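Ordering effects in a packing dataset, part two

Posted July 3, 2020

The April post ended with a policy that packed well in replay and poorly on the arm. I said then that I suspected the labels. I have since gone back through the labels and they are mostly fine. The problem is in the order in which people pick things up, and in how we let that order leak into the training split.

Some numbers first. The Surkmont set now holds 442 packing episodes recorded with hand-held grippers. Each episode starts with an open carton and a spread of small packaged goods on a soft surface, and ends when the operator says it ends. Segmenting by finger closure gives 3,270 grasp attempts. After dropping the ones where the fingers closed on cloth or on nothing, 3,232 remain. All results below use the smaller number.

The soft surface is deliberate. On a hard table a flat packet has one or two sensible approaches, and the fingertips can slide along the top until they find an edge. On bedding the packet sinks a little, the fabric bunches under the pad, and the approach angle starts to matter. Patterned covers make it harder again for the segmentation model, which likes to return printed flowers as objects. We wanted both effects in the data.

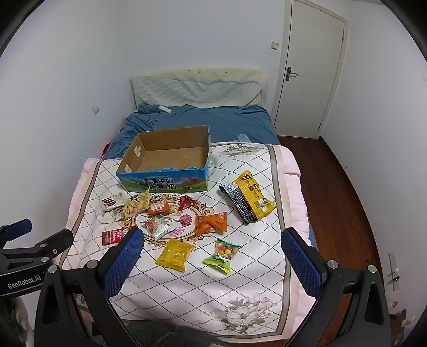
The original split was random over grasps. That was my decision and it was a bad one. Two grasps from the same episode share the lighting, the cover, the carton and most of the layout. With one in train and the other in validation, the model only has to remember the layout to predict which item goes next. Validation accuracy on next-item choice looked excellent. It was measuring recall of the room.

Splitting by episode removed part of this. It did not remove all of it, as operators repeat themselves across episodes. The same person tends to clear the same side first, whatever is lying there. A model with access to wrist pose can identify the operator from the first few seconds of approach and then predict that person's habits. So the current split is by operator and by room, with no overlap in either. Next-item accuracy dropped sharply and success on the arm did not change, which is what you would expect if the old figure had been inflated all along.

The second change concerns the target. We had been asking the model to predict the single item the human took next. With a dozen or so packets within reach, several of them are equally reasonable, and penalizing the model for choosing a neighbor teaches it nothing useful. The loss now treats any item the operator picked within the next few grasps as acceptable, weighted by how soon it was taken. I called this window scoring in my notes and the name has stuck. The implementation is a small patch on top of Koo, our data loader, and adds no measurable training time.

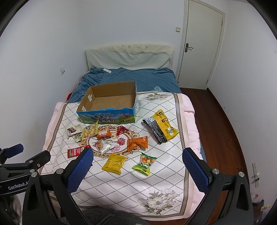 Window length matters less than I had feared. A very short window gives the old behavior back. A very long one makes every item correct and the model goes for whatever is nearest the camera. In between there is a broad flat region, and I picked a value near the middle of it without further tuning.

For the arm evaluation I ran 36 trials per policy, same carton, items placed from a shuffled list. The window-scored policy dropped fewer items and, more usefully, stalled less. The old policy would hover between two similar packets while its prediction flipped back and forth. That failure is nearly gone. The remaining failures are mechanical. Pillow-shaped packets rotate when pinched at the crimp, and clear bags of small candies shift their weight during the lift. Neither is an ordering problem and I do not expect a better loss to fix them.

One caveat is that depth estimates over wrinkled cloth are still poor. Predness, the filter we use to reject low-confidence frames, throws away too many frames from the moments just before contact, and those are the ones I most want to keep. Loosening the threshold is next on the list.
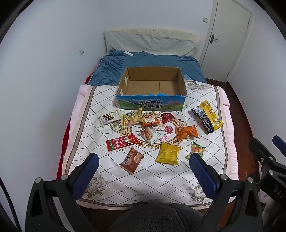
Evelien Dijkstra wrote back on the draft that the operator split should have been there from the start, and that she would like to see window scoring tested with the wrist pose removed altogether. Her guess is that most of the gain survives. She also asked whether the nearest-item failure at long windows is a loss problem or simply a prior in the human data, given that people do often take the nearest thing.

I have the ablation queued on the Kovico machine. On the second question I do not know yet. Comparing the model's nearest-item rate with the operators' own rate, room by room, should settle it, and the distances are already stored with each grasp.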